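Short Stories | Film & Screen | June 7, 2020

The Last Reel at the Weltberg

The projectionist had the film for one night and the bus back to Plaltulari left at six in the morning, so there was no question of showing it twice. He said this to the woman at the ticket window and she wrote it on a card and propped it against the glass.

The Weltberg had 100 seats. It had been the only cinema in Pudmont since the one by the station was turned into flats, and it showed mostly what the distributor was finished with. The film that night was called Liepiņa. It had been made in the town thirty years before by a director who never made another. Half the people in the crowd scenes were dead now and the other half had bought tickets.

She had not seen it herself. She had been nine when they shot it, and she remembered the lorries in the square and her mother coming home with her hair set in a style that didn't suit her. Her mother had a line in it, or had said she did. She was the woman at the well. Somebody asks her if the road is open and she says it has been closed since July.

"Is the sound all right?" she asked him.

"The second half is better than the first."

By seven they had sold 39 tickets. She had hoped for more, but it was raining and there was football. She locked the cash drawer, turned off the light over the sweets and went up to the booth, where he had the first reel threaded and was eating a sandwich over the bin.

"You can watch from here if you like," he said. "There's a stool."

She said she would rather sit downstairs. Then she stayed where she was.
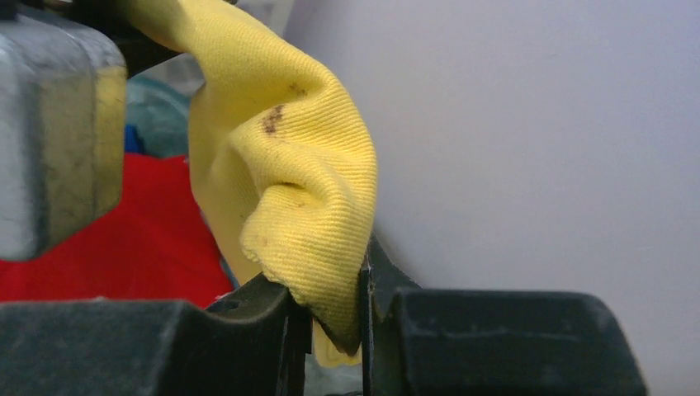 The film was slow. A man came back to a village to sell his father's house and found his cousins living in it. They gave him soup. For a long time he walked about and looked at walls. In the stalls people were whispering the names of neighbours as they went past on the screen, and once there was a cheer, for a dog. The man argued with the cousins about a stove. She looked for the well.

It came just before the change of reels. There was the square, with the old chemist's on the corner, and there were three women with buckets, and the man walked up to them with his case. Her mother was on the left. She was younger than the woman now watching her, which she had expected, and she was nervous, which she hadn't.

"Is the road open?" the man said.

One of the other women answered. "It's been closed since July," she said, and lifted her bucket, and they all turned away. Her mother turned last. She looked back once towards the camera, a thing they must have told her not to do, and then the reel ended and he had the other machine running almost before the screen went dark.

"That was clean," she said.

"I've had the practice."

She went down the stairs and stood in the foyer. The rain had got in under the door again and she put the mat against it. Her mother had told that story every Christmas, with the voice. She had done the line for the doctor in the last week, when she wasn't saying much else. She had done it well, too, better than the woman in the film, who rushed it.

When it was over they clapped, and some of them stayed in their seats to see the names go by. Her mother's was not there. The women at the well were not listed at all. An old man stopped at the window on his way out and said he had been the one driving the cart, had she seen him, and she said that she had.

"And your mother," he said. "They gave her words to say. We were all jealous of that."

"Yes," she said. "About the road."

"About the road, that's it." He put on his cap. "I can hear her now."

Upstairs the projectionist was winding back the last of it. She could hear the machine through the ceiling. She counted the float, wrote the figure in the book and put two biscuits on a plate to take up to him with his tea. The bus was not until six. She stood at the bottom of the stairs with the plate for a bit and then she went up and asked him how long it would take to put the first reel on again, only the end of it, only the last few minutes.

He looked at the clock and then at the tins.

"Shut the door," he said. "It's loud if you don't."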